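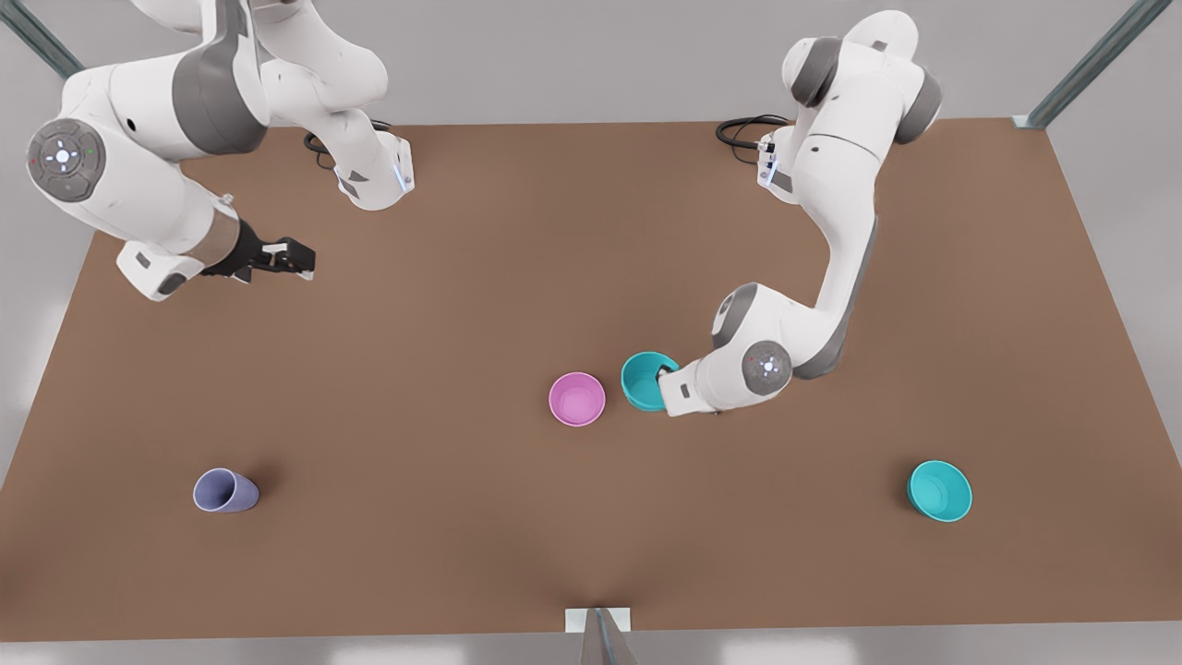 Warna opens its bank of statistics interview questions to all candidates

January 2021

Warna, the interview practice site for data analysts and data scientists, has removed the paywall from its bank of statistics questions. Until now only paying members could read more than the first page of each topic. From this week, all 200 questions can be read with their model answers, and a free account is enough to send in an answer of your own.

The bank covers probability, sampling, regression and experiment design. The coding part of the site, with its SQL and Python exercises, stays behind the subscription, and so do the mock interviews with a live interviewer.

Together with the opening, Warna has published a short report on how its members answer. The company looked at 2,309 written answers to the questions on experiment design, all of them sent in since October and all read by a reviewer. Of these, 1,880 were marked as acceptable at the first reading. The others went back to the member with comments.

According to the report, the definitions give little trouble. Most members can explain what a null hypothesis is and what the significance level means. The difficulties start when the question describes a situation at work and asks what the candidate would do next. One question tells of a product manager who looks at the dashboard every morning and wants to stop the test on the first day the result is significant. Many members wrote that the test can be stopped if the p-value is under 0.05. The reviewers sent those answers back and asked the member to explain what happens to the false positive rate when one looks at the data many times.

Another question with many returned answers is on sample size. Candidates remember that a smaller effect needs a larger sample, but they forget to ask which effect would be large enough to matter for the business. "They go to the formula very fast," said Riet Baert, who leads the review team at Warna. "An interviewer wants to hear first where the numbers in the formula come from. If you say that you would ask the product team for the smallest change they care about, you are already in a good conversation."

Baert also pointed to the length of the answers. Members are told to write what they would say aloud in two or three minutes, and many send a full page. The reviewers do not lower the mark for this, but they mention it in the comments. She advises to begin with one sentence that answers the question and to keep the assumptions for after it.

The report has a page on questions that Warna has taken out of the bank. Most of these were puzzles with coins and colored balls in which the candidate either knows the trick or does not. Two hiring companies that use the site, Haltiron and Lombardi, had told Warna that they do not ask such puzzles any more. Haltiron now gives candidates the result table of a finished experiment and asks for a recommendation – launch, do not launch, or run it again. Lombardi keeps a short probability round for junior positions, with simple conditional probability and no puzzles.

In place of the removed questions there is a new set on experiments that went wrong. The candidate reads, for instance, that the control group received many more users than the test group although the split was planned as equal, and has to list possible causes and say whether the result can still be used. Other questions in the set deal with missing events in the logs, users who appear in both groups, and a test that ran over a public holiday.

Free accounts have a limit. A member without a subscription can have 3 answers per month read by a reviewer, and the waiting time is up to one week. Paying members have no monthly limit and receive comments within two working days. People who bought a yearly plan only for the statistics bank can ask for the unused months to be paid back, or move them to the coding exercises. The request form is on the account page under "Plan".

The change was made possible by an agreement with Dukberg, a recruitment firm for technical jobs, which will pay for a part of the reviewing work. In return, Dukberg may show its open positions next to the questions. Warna says that the answers of members and the comments of reviewers are not shared with Dukberg or with any employer, unless the member presses the button to send a profile. This button is off for all existing accounts.

Some members asked on the site's forum if the model answers would become less useful now that interviewers can read them also. Baert replied there that interviewers could always read them, as many have an account, and that a learned text is easy to notice after the second follow-up question. The team plans to add follow-up questions to each model answer, beginning with the topic of experiment design. Members who wish to suggest a question can do so with the form at the bottom of each topic page.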